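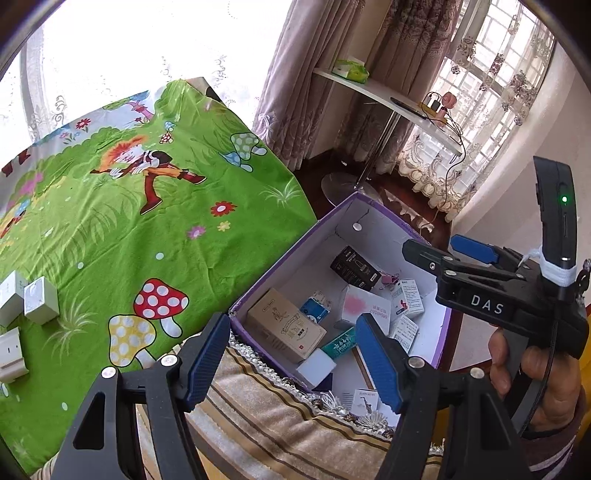
Sorting small cartons at the purple-edged box, hand-held gripper in use.

Budget for hand-held grippers and spare pads, small packing job

Posted by Bullon, 2/2/18

I need help putting together an equipment budget. We record people picking up small retail cartons and moving them in and out of a box, and the recordings go to a group that trains a robot arm. The photo is pretty typical of our work. Small cartons, mixed sizes, all jumbled together in one box next to a cloth-covered surface. We work in people's homes, so there is no proper bench and the light is whatever comes in the window.

Right now we share one set of hand-held grippers between two homes and it gets driven back and forth. I want to buy a second set before October. I have quotes from two sellers, Peton and Fadard. Peton is cheaper for the grippers alone. Fadard includes a charger, a case and one set of replacement finger pads. The difference is $786 before shipping.

What I can't work out is how much to set aside for the things that wear out. The finger pads on our current set are still usable but I have no idea how long they will last. Also, should I be paying for a proper folding table, or is that a waste for cartons this light?

I have to hand in one number for the whole year. I can't go back and ask for more later.

Posted by Ye-ji Byun

I do the purchasing for a similar setup, so I can tell you how I would split it up.

Start with the grippers and take the shipping seriously. Get both sellers to quote you the delivered price, with any import duty, on the same sheet. The last time I compared two quotes like yours, most of the gap was gone once the case and charger were added to the cheaper one. Ask Peton what they charge for those two items separately and you will have a fair comparison.

Pads: ask each seller for the price of a pad set and how long it takes to arrive. The wait matters more to me than the price. We replace ours after roughly 40 hours of handling cardboard. Yours could be different, because some cartons are slick and some are rough kraft board that wears the surface down. Log the hours on your current set for a month and you will have your own figure. Until then I would budget 4 sets for the year per pair of grippers.

Small stuff that gets forgotten:

Spare cables. The cord hanging from a hand-held gripper gets stepped on, bent and pulled. Buy two extra of each.
Straps or ties for anything mounted on top of the gripper.
A second charger for each home, so that one doesn't travel.
Replacement cartons. After a lot of picking the corners crush and the flaps open, and then the recordings stop looking like new stock. Save empties from your own shopping, but put a little money in for this too.
Storage cards or a drive. Your group should be able to tell you how much space one session takes.

On the table, I would skip it for now. If the cloth surface is the right height and people aren't bending over all day, it works. Do check with the group using the recordings first. Some want a plain background and some want as much variety as they can get. If yours wants variety, a printed sheet costs next to nothing and you can change it between sessions. I'd put the table money into a lamp or two, so you can keep working when the window light goes.

Last, put a line in the budget called repairs and leave it at ten percent of the gripper price. If you only get to ask once, you need that line.

Posted by Eglītis

Get the one with the case. We bought ours without and one joint got knocked out of line in the trunk of a car. Repair took 41 days and we paid shipping both ways.

Posted by Bullon

Thanks both. Peton wrote back and they don't sell the case at all, so I would have to find one somewhere else. I'm leaning toward Fadard. I'll start the hour log with the next session and put 4 pad sets in the budget like you said. The group says variety is fine, so no table.

Does the ten percent for repairs include shipping, or do you list that on its own line?

Posted by Ye-ji Byun

Own line. Shipping for a repair can cost more than the part.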